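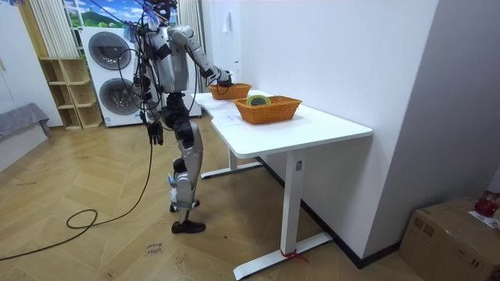
Feb 11, 2024
Matilde Rebelo

Long one today, so I'm writing it up before I forget which half of it mattered. The short version is that the two-basket task is finally giving us examples I'd be happy to train on, and the drawer task is still parked until I sort out the labels (more on that further down).

We started with the baskets both near the middle of the desk, the way Sirko's task sheet has it, and I hated it. The reaches all came out looking the same! If every example has the arm doing one short dip in one spot, the model learns that spot and falls over the moment you nudge anything. So I moved one basket down to the far end, by the wall, and kept the other one closer in with the roll of tape inside. Much better spread. The far reach makes the operator step in and use the whole body, and that's the stuff we're short on. Most of the old Gurberg set is standing still and waving one arm, and I'm tired of looking at it.

By the end of the day we had 37 keepers. I threw out a fair few more, mostly for the same two reasons: the operator paused too long over the basket while deciding what to do, or the hand came down on the rim and had to be backed off. I went back and forth on the rim ones. A bump and a recovery is useful if the recovery is clean, so I kept those and tagged them "rim-recover" in Bredato. If you're pulling a training split and want only the smooth ones, filter on that tag. Please don't delete them, I had to rebuild the last batch by hand and I'm not doing that twice.

Running total is 3480 across all tasks, of which 329 are baskets. Jindus wants 2000 baskets by May. Hmm. At today's pace that's tight but I think we can do it if we stop changing the layout every morning (yes, I know, I'm the one who changes it).

Cable: the long one off the upper body needs watching on every step. It runs down by the left hip and out across the floor, and I want slack there, but the loop creeps toward the feet over a long run. I've started resetting it every few takes and it costs maybe a minute. Would love a better answer. An overhead line got mentioned at lunch and I'm all for it, somebody just has to put a hook in the ceiling.

About the labels. I've been writing the prompts by hand on paper slips, "close drawer" and so on, and putting them down at the start of a take so whoever reviews the footage knows what was asked. Nice idea, messy in practice. A slip from one task hangs around into the next and then the reviewer has two stories to choose from. I caught three takes in Bredato filed under the wrong task and fixed them, but I doubt those were all of them. From now on the typed prompt in the log is the one that counts, and if the slip disagrees, ignore the slip.

Also tried swapping the order so the near basket comes first. The operator liked it, I didn't see much difference in the arm paths, so we'll mix both orders and let it average out.

To do next session:
- mark the basket corners on the desk so I can put them back after a bump
- more takes with the far basket turned a little
- re-check the left hand resting pose, it drifts between takes
- ask Sirko if the sheets on the desk can be swapped for a plain mat
- drawer task, once the old labels are cleaned up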